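## 6. Showing the Picking Cell to Visitors

By the time you reach this section you should have the Dustetti picking cell bolted down, powered and taught, following Sections 2 through 5. What comes next covers the pleasant part of owning one, which is letting other people see it work. Many of our customers hold an open day in June, when the shop is light until late and families can come along, and the steps below are written with that kind of day in mind. They serve just as well for a single customer who drops in for half an hour.

Please read the whole section through once before your first demonstration. It takes a few minutes, and you will be much more relaxed when the first group walks in.

### 6.1 Before the doors open

1. Switch the cell on at least 20 minutes ahead of the first group and let it run the warm-up program, Triltden 1, at low speed.
2. Walk all the way around the cell and try every gate and every emergency stop. Reset each one before you go on to the next, so you always know which one you are testing.
3. Take hold of each clamp on the bin and give it a good firm push sideways. If a clamp moves at all, loosen it fully, seat it again on the rim and tighten it by hand. Do not use a pipe or a wrench on the handle.
4. Look at where the bin sits against the tape marks on the table. If it has drifted, unclamp it, slide it back, clamp it again and repeat the position check in Section 4.3.
5. Follow the cables and the hose along the arm with your eyes, from the shoulder to the wrist. Every tie should be closed, and the loops should have enough slack for the wrist to turn both ways.
6. Load the Venter show program. The production program will pick perfectly well, but it moves faster than most guests can follow, and they enjoy it more when they can see the fingers close.

**Note:** The show program stops by itself after 274 picks and asks for a key press before it will carry on. Please don't be alarmed when this happens in front of a full room – press Continue on the pendant and it will pick up where it left off.

### 6.2 Laying out the bars

Visitors like to see the arm deal with a bit of a mess, so there is no need to line anything up. Drop the bars into the bin by hand from a low height, and let them land as they please. A few lying flat, one turned the other way, and one or two over by the walls will make a very nice show. Mixing two colors helps the people standing at the back to tell which bar the arm is going for.

1. Press Hold on the pendant and wait for the amber lamp.
2. Open the front gate and take the key with you. It stays in your pocket for as long as your hands are inside.
3. Put in the bars. Keep them apart from each other where you can, as bars lying on top of one another take more tries.
4. Wipe the bin floor with a dry cloth if there is grit on it. Scuffs and scratches in the metal are ordinary wear and do no harm to the picking.
5. Close the gate, turn the key, and press Resume.

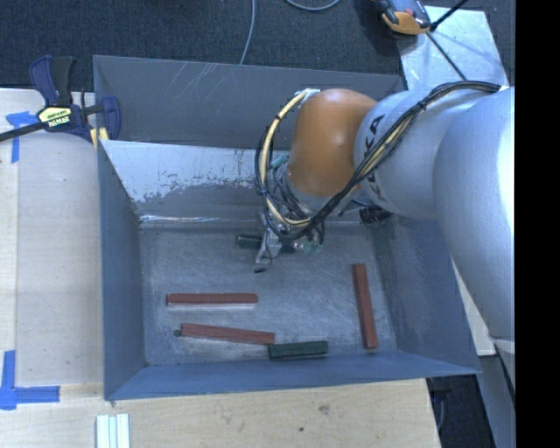 *Figure 6-1. Gripper down at a green bar toward the rear of the bin, with red bars still on the floor.*

A bar close to a wall is the hardest one for the arm, and it makes a good moment to slow down and talk. The Venter program takes the easy bars first and leaves the wall bars until later, so you will have time to point one out and let your guests guess how the arm will come at it. Children are especially good at this!

**Caution:** Never reach over the wall of the bin to nudge a bar while the arm is in Hold. Hold keeps the motors live. If a bar has to be moved, open the gate.

### 6.3 Running the demonstration

1. Bring your guests up to the floor line and ask them to stay behind it. Let the shorter ones come to the front.
2. Say out loud that you are about to start, then press Start. The first move is the longest and it surprises people a little.
3. Run one full bin without talking over it. After that, run a second one and explain as you go.
4. When the bin is empty, press Hold, wait for the amber lamp, and refill as in 6.2.
5. Take questions while the arm is in its home position.

You will nearly always be asked how fast it can go and how many bars it has done. The first answer is on the rating plate. For the second, open the Datitz screen on the pendant and turn it toward the group. Our own demonstration cell read 2,864 at the end of its last open day, and that number got more interest than anything else we had put out, the cookies included.

**Caution:** Do not raise the speed above the show setting because someone asks you to. Visitors lean in when things get exciting, and the floor line is measured for the show setting only.

### 6.4 If the arm stops partway

- **Message 549, "No grip."** The fingers closed and did not feel a bar. The arm will try twice more by itself. If it gives up, open the gate, move the bar a little way in from the wall, and resume.
- **Amber lamp with no message.** A gate is not quite closed. Push each one until it clicks.
- **Red lamp.** An emergency stop has been pressed, quite often by a curious elbow. Find out which one it was, make sure everyone is well back, then release it and restart from home.

### 6.5 Closing up

Send the arm home, take out the bars and store them flat in their box. Leave the bin clamped in place. Load your production program again the same evening, and hang the gate key back on its hook by the pendant.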